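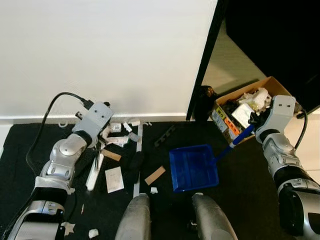

3. The floor, the dustpan and the box

3.1 Layout of the clearing area

All sessions reported in this section were carried out against the long wall of the Sturano room. The wall is white and meets the floor at a white skirting board, and the mat is black. Figure 1 gives the layout with paper debris and scraps on the mat, the dustpan in use and the waste box standing open against the wall. The same layout was kept for all 9 sessions. The Soler room, used in the earlier part of the Prandora study, had a bare floor with a gap under the skirting, and its results are kept separate for that reason.

The choice of a black mat was made late. In the Soler room the floor was pale, and small pieces of white paper were often missed when the floor was checked at the end of a session. On black they are easy to find. The drawback is that a mat holds on to light scraps in a way that a hard floor does not, so the two rooms cannot be compared piece for piece. We return to this in Section 5.

3.2 The litter

The litter was dry packing waste, mostly torn and crumpled paper. It was weighed out before each session to 700 grams, spread by hand over the mat and then left alone. No attempt was made to spread it evenly. Waste that falls during packing and unpacking tends to lie thick near the wall and thin towards the middle of the room, and the spreading followed this pattern.

Paper was sorted by eye into two groups. The first was crumpled sheets, which stand up from the floor and can be lifted singly. The second was flat scraps, down to pieces smaller than a thumbnail, which cannot easily be lifted and have to be moved along the floor to an edge of some kind. Most of the mass is in the first group and most of the clearing time goes on the second. A floor can therefore lose most of its litter by weight and still look untidy, and for this reason each session was scored by weight and also by a visual check of the mat.

Other items came along with the paper, as they do in ordinary waste. Foil packaging was left in wherever it turned up. It slides well but springs open when pressed, and it takes up a good deal of room in a box for its weight.

3.3 The dustpan

One dustpan was used throughout. It is a bright blue tray, rectangular, with raised ribbed side walls and an open front edge, and it has a blue handle with a white band near the base (Figure 1). It was picked from 5 household types tried in the Soler room, including two sold by Maveo, mainly on the shape of its tray.

Three points about the shape matter for what follows. The side walls keep light paper from slipping out sideways when the tray is turned. The open front lets crumpled sheets in without their having to climb over anything, but it also lets them out again if the tray is tipped forward too soon. The handle gives control over the angle of the front edge, and small changes in that angle decide whether a flat scrap goes into the tray or under it.

On the mat, the best results came with the front edge pressed down along its full width. Where the tray was tilted so that only one corner touched, crumpled paper still went in but flat scraps passed beneath the raised side. Pressing harder did not fully solve this. The mat gives a little under load, and the scraps go down with it. Short pushes with the tray kept low, followed by a lift at the back of each push, left less behind than one long push across the mat.

3.4 The waste box

Waste was collected in a used carton of tan corrugated cardboard. It stood open against the wall, with its printed label still on the front and an orange sticker strip beneath the label. In Figure 1 it holds crumpled white paper, a silver foil-like package and some dark items. A carton was preferred to a bin because this is what the packing areas already have to hand, and because it can be folded flat and sent off with the paper afterwards.

The box has two faults as a container for loose paper. It is light, so a dustpan knocked against the rim can shift it along the floor. Setting it against the wall cures this in one direction only. It also fills early. Crumpled paper holds its shape, and a carton may look full when it could take twice as much once pressed down. During the sessions the contents were not pressed until the paper stood above the rim, and the time spent on pressing was counted as clearing time.

Emptying the dustpan was the step at which most litter was dropped again. The tray is best brought over the middle of the box before it is tipped. When it was tipped from the side, paper caught on the rim and fell between the box and the wall, where it was hard to reach. In 8 sessions some paper had to be recovered from this strip of floor.

3.5 Objects left at the wall

Floors in use are seldom clear of everything except litter. Something is usually standing at the wall, such as the dark brown bottle-like object to the left of the box in Figure 1. Items of this kind were treated as part of the room. They were to be left standing, and the floor at their base was included in the visual check.

Their effect on the work was larger than their size suggests. Scraps gather at the foot of an upright object and the dustpan cannot be laid flat there – the tray is wider than the space. The same holds for the line where the mat meets the skirting board. Litter in both places was better drawn out by a short distance first and then taken up with the tray. Where this was not done, nearly all of the litter remaining at the end of a session lay close to the wall, and the open part of the mat was clear.

3.6 Scoring

At the end of each session the contents of the box were weighed and the figure was set against the starting mass. The mat was then checked in strips, beginning at the skirting board. Crumpled sheets and flat scraps were recorded separately, and anything lying under or behind the box was recorded as a third group. The box was moved only after the rest of the mat had been checked, so that paper trapped against the wall was not spread back over it.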